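Collecting Cloth-Handling Demonstrations on a Two-Arm Station
Feb 19, 2020

Contents
1. Before you start
2. Prepare the table
3. Set the start positions
4. Record an episode
5. Label and reject
6. Check a batch
7. Common faults

This page covers the collection of teleoperated demonstrations for the folding and placing tasks in the Tapley set. It assumes that both arms are mounted, powered and calibrated to the table, and that the recording software (Callport 2) is installed on the station computer. Calibration has its own page.

1. Before you start

Log in to Callport under your own operator name. Episodes saved under a shared login can't be sorted by operator later, and operator is one of the fields the training split uses.

Load the task file. For cloth work the file sets the control rate, the gripper force limit and the episode timeout. Do not change the force limit between episodes. If a cloth slips at the default limit, log the slip and keep going.

Check free disk space. A full session of 87 episodes will not fit on a nearly full drive, and Callport stops writing without closing the current file.

2. Prepare the table

Cover the work area with kraft paper, matte side up, and pull it flat before taping the edges. Wrinkles cast shadows that the model can pick up as features.

Lay tape lines across and along the paper to divide it into rectangles. The lines are for the operator. Start and goal positions in the task file are given by row and column, counted from the corner nearest the operator's chair. Small errors in the tape are acceptable – the exact cloth position is taken from the first image of each episode.

Block side light. The Neltovbridge lab has windows along one wall, and sessions recorded there in August without a curtain had to be dropped.

3. Set the start positions

Callport shows a start card for each episode: cloth type, rectangle, rotation and number of folds. Place the cloth by hand to match the card. Do not tidy it further. A cloth that is slightly off square is a useful sample.

Work through the cards in the order shown. There are 16 start cards per block, already shuffled. Skipping a card and returning to it later breaks the balance between early and late trials.

4. Record an episode

a. Send both arms to the home pose and wait for the ready tone.
b. Step out of the camera view.
c. Press Record, then take the controllers.
d. Perform the task at a steady pace. Pauses longer than 2 seconds are trimmed on export, and a trimmed episode often jumps at the cut.
e. Release the cloth, lift clear and return home.
f. Press Stop, then mark the result as success, partial or fail.

If an arm faults during an episode, press Stop and mark it fail. Clear the fault from the pendant, not from Callport, so that the fault code stays in the log. 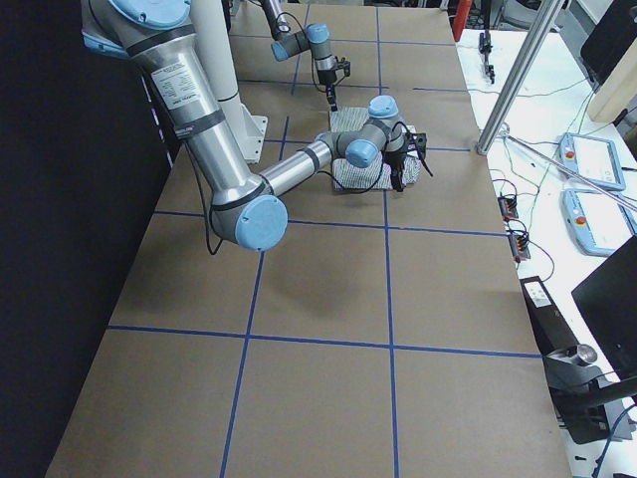
Gripper height is the setting that most affects cloth episodes. Too high, and the fingers close on air or on a single thread of the top layer. Too low, and the arm pushes the cloth across the paper and trips the force limit. Approach from straight above, as both arms do over their cloths, and make contact before closing. The near gripper is pressing on the striped cloth at this point. Keep the two work areas apart unless the card calls for a handover. Cables at the wrist need enough slack for a full turn, and any loop that hangs toward the paper should be checked at the lowest pose in the task file.

5. Label and reject

Keep failed episodes. The Ovosine trainer uses them to fit its success classifier. Reject an episode only if a person entered the camera view, a camera dropped out, or the start did not match the card.

6. Check a batch

After each block, run the batch check. It plots gripper opening against time for every episode. A flat line means the gripper channel was not recorded. The target for the first training run is 2000 accepted episodes, counting success and fail together.

7. Common faults

Ready tone missing: one arm is still in manual mode. Switch it on the pendant.
Episode length zero: Stop was pressed twice.
Cloth start position off by one column: the paper was replaced and the table corner was not registered again.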